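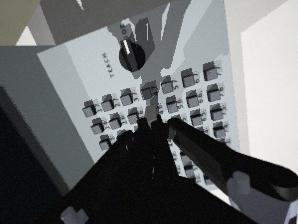 Figure 4.1 A rotary knob on a control panel, with the word TEACH printed beside it.

Chapter 4
Controls and Labels

Most people use a control of some kind within a minute of getting up. They turn off an alarm, press a light switch, set a shower and push down the lever on a toaster. None of these comes with a lesson. The user is expected to know what to do from the shape of the control, where it is placed and what is written next to it.

Chapter 3 dealt with the sizes of hands and fingers and how far a seated person can reach. In this chapter we use those measurements to choose and arrange controls. We then look at the words and symbols printed around them. The two subjects are often taught apart, and in many firms they are handled by different departments. The heater in the case study below shows what can go wrong when they are.

By the end of the chapter you should be able to choose between a knob, a button and a slider for a given job, group controls by use, write a short label that can be read at arm's length, and plan a simple test of a finished panel.

4.1 Knobs

A rotary knob suits a setting that has a range or a small number of fixed positions. Oven temperature is a range. A fan with off, low and high has fixed positions. In the second case the knob should click firmly into each position and should not rest between two of them.

A knob needs a pointer. This may be a line, a notch or the shape of the grip itself. A white line on a black knob is easy to see in good light. In a dim room the user depends more on touch, and a raised grip across the face is a help. If the grip looks the same at both ends, the line must be plain enough to show which end is meant.

Leave room for the fingers as well as for the knob. A common fault in student work is to space the knobs neatly on the drawing and forget the hand that will be turning them.

4.2 Buttons
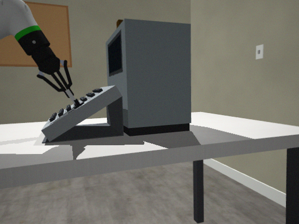 Reading time for this section: 4 minutes

A button suits an action that is either done or not done, such as start, stop or reset. It takes up little space, so designers are tempted to use a great many. Rows of buttons with the same size and colour look tidy, but the user has to read every label to find the right one. Small changes help. A wider gap between groups, or a different shape for the stop button, lets the hand find its place.

The user also needs to know that a press has been noticed. A click, a light or a short sound will do. Where the machine is slow to respond, the signal should come from the button at once, or people will press again.

Case study: the Ivwood heater

The Ivwood was a room heater made by a small firm called Skatis. It had two identical buttons side by side, one for the timer and one for the child lock. In its first winter the firm received 300 calls from owners who believed the heater had broken. In 80 of these the lock had been switched on by mistake.

Weronika Kubiak was asked to look at the panel in July, before the next batch was made. She moved the lock button to the side of the case and made it necessary to hold it down. She also replaced a padlock symbol with the word LOCK. Thắng Tiêu then tested the new panel with 60 people who had never used the heater. Each was asked to set the timer without seeing the instructions. His test sheet is printed in full at the end of the chapter and is used in Exercise 4.6.

Before you read on

Choose one appliance at home and draw its controls from memory. Mark which ones you use every day. Then compare your drawing with the appliance and note any control you left out or put in the wrong place. Keep the drawing, as you will need it again in section 4.5.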